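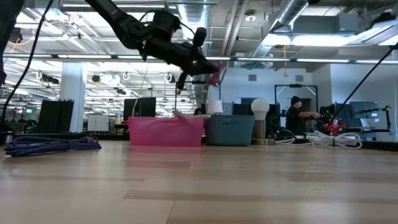

Tovbridge Household Words

A word list of everyday household terms collected in and near Tovbridge, with spelling variants and short glosses. Version 2, released 2020-11-29.

What is in it

The list has 787 headwords. Of these, 707 have at least one example sentence, and 109 are marked as regional, meaning that speakers from Abugri gave a different word for the same thing. Kitchen and laundry terms make up the largest share. Tools and garden words are thin and will stay that way until someone collects more.

Files

words.csv - one row per headword
variants.csv - alternate spellings, linked by word_id
sentences.csv - example sentences, linked by word_id

All files are UTF-8 with a header row. Fields are separated by commas and quoted only where needed.

Columns in words.csv

word_id: integer, stable between versions
headword: the most common spelling
gloss: short definition in plain English
room: kitchen, bath, bedroom, yard or any
regional: 0 or 1

How it was collected

Speakers were asked to name things in their own homes and then say how they would use each word. Answers were typed up the same day. Version 1 went out in August with some 1000 rows, but many were duplicates that differed only in capital letters. Those have been merged.

Known problems

Glosses for bedding are uneven - several just repeat the headword. The room column is a best guess where a speaker named more than one room.

Contact

Corrections go to Demetrio Goicoechea. Please include the word_id.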